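Has anyone been to the Plorley open day? Worth the drive?
Posted by Duangjai Khunthong

My son and I are thinking of going to the Plorley open day on Sat 25 November. He likes taking old desktops apart, and I hear they have a robot working on one.

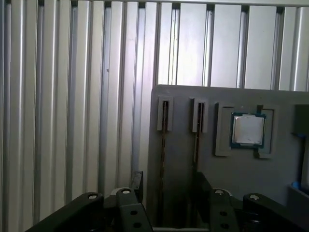
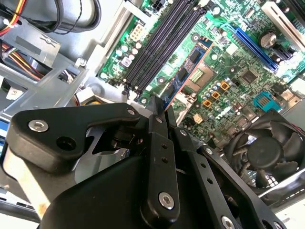
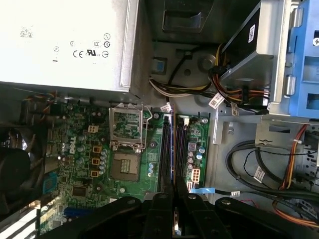 The listing says tours last 60 minutes. Is there enough for a twelve-year-old, and do we need to book?

Zhenhua Long
I went in March. You have to book, and the desktop demo is the last stop. It's slow to watch, mostly memory and processor work, but the staff will answer anything. My group asked why it goes so slowly and got a long answer about how little room there is around the slots. Parking is $3 at the Jisau lot. The one by the gate fills up early.

Ingegerd Eide
never been but my cousin said it was loud

Hiba Twal
Mine was ten and did fine. Eat first, the cafe closes at noon. Closed shoes are required and they do check. If the tour is full, ask at the desk about the waiting list. We got in that way.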